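**Does anybody need a system for the bed?**

Dalia Ait Ali charges $189 for a bedroom. For that she'll spend an afternoon in your home in Clarcombe, moving things off the places where things pile up, and she'll leave you with a single sheet of instructions. I have owned several such sheets from several such people. They're all in a drawer somewhere, which probably says enough about them.

So I went to meet her in November with low expectations. She had agreed to talk me through how she deals with soft stuff: blankets, cushions, pillows, the odd pieces of clothing that end up in among them.

"People call me about closets," she said. "Then I get there and the closet is fine. It's the bed and the chair next to it."

I asked whether that was a finding or a sales line. She laughed and said it could be both.

Her first rule is that you start with the biggest piece of cloth, whatever it is, because everything smaller is lying on it or under it. I put it to her that a fleece blanket doesn't take much managing. You fold it or you don't.

"You fold it and it slides off the shelf," she said. "Fleece is thick and it won't hold a crease. I tell people to roll it."
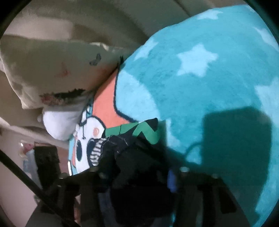

*Teal fleece with pale-blue stars and a cartoon print.*

Does rolling work any better? Ait Ali says it does. Her former business partner, Chang-ho Seol, now works alone and tells his own clients to fold in thirds and forget about it. When I called him he was polite on the subject.

"Dalia likes a roll," he said. "I've seen the rolls a month later. They look like everybody else's blankets."

She had heard this before. "Chang-ho's clients have linen closets," she said. "Mine have one shelf."

We moved on to cushions, where I thought she was on firmer ground. Her complaint is that a big round cushion becomes a table. It's soft and about the right height, and it ends up holding the phone and whatever clothing was in your hand when you sat down. She wants it cleared every night. I asked how many of her clients do that.

"Some of them."

How many is some?

"I don't follow them home," she said. Since she works in their homes, I let that one sit.

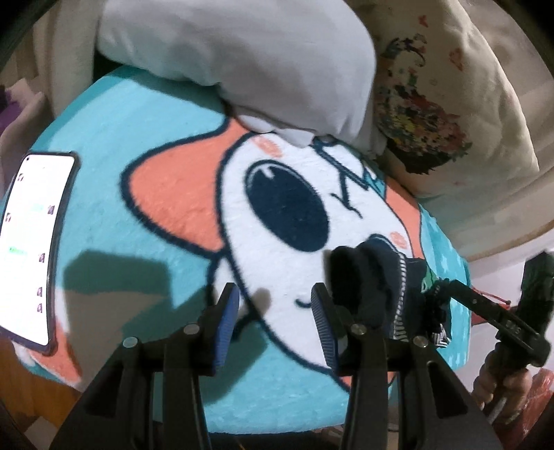 *The round cushion, with a phone at its left side and a dark navy fabric item on top.*

She was more convincing on character prints. Plenty of organizers want cartoon faces out of sight, and one she trained with told a roomful of people to donate anything with eyes. Ait Ali thinks that's snobbery. "If you like the face, keep it where you can see it. You'll look after it better."

I can't prove that either, but I liked hearing it. I asked what the $189 buys that a person couldn't do alone with a free hour and the radio on.

"The hour," she said. "You have it free. You won't use it."

She offers a return visit after 54 days. I asked why 54, and she said it was when her first client called back to complain.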